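Rosalía Lorente has the purchasing spreadsheet for the Punari cell open before I've sat down. Row 6 is highlighted in red. It has been red since September.

"That's the gripper line," she says. "Everybody budgets for the arm. Then somebody asks what it's going to hold things with, and the room gets very interested in its coffee."

Lorente plans equipment for Runditbridge, a contract packer with a long memory for machines it regretted. Her rule now is that a layout gets built in simulation before a purchase order goes anywhere. The simulation doesn't invoice, she points out, and it has never once shipped to the wrong dock. 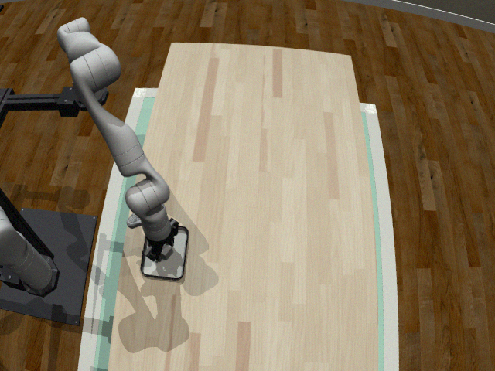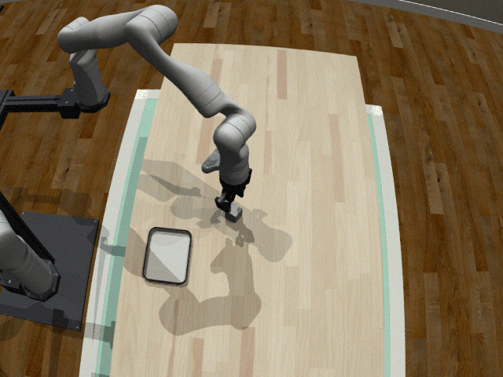 Both setups in the running, from Grullier and Segura, call for 2 arms. She wanted one. "I asked what the second arm does while the first one's working. The salesman said 'redundancy.' I have a brother-in-law like that."

The simulated version lets her argue over reach and table size while changes are still free. It's less help with the rest of the sheet: floor plates, cabling, spare fingers, and 770 dollars for something the Grullier quote calls "site readiness." She has written to them 3 times for a definition.

"They sent me a brochure," she says. "It was a nice brochure."

Does she expect to buy this year? Lorente scrolls down to a cell marked "contingency," looks at it for a while, and makes it bigger. Segura is due to call at four.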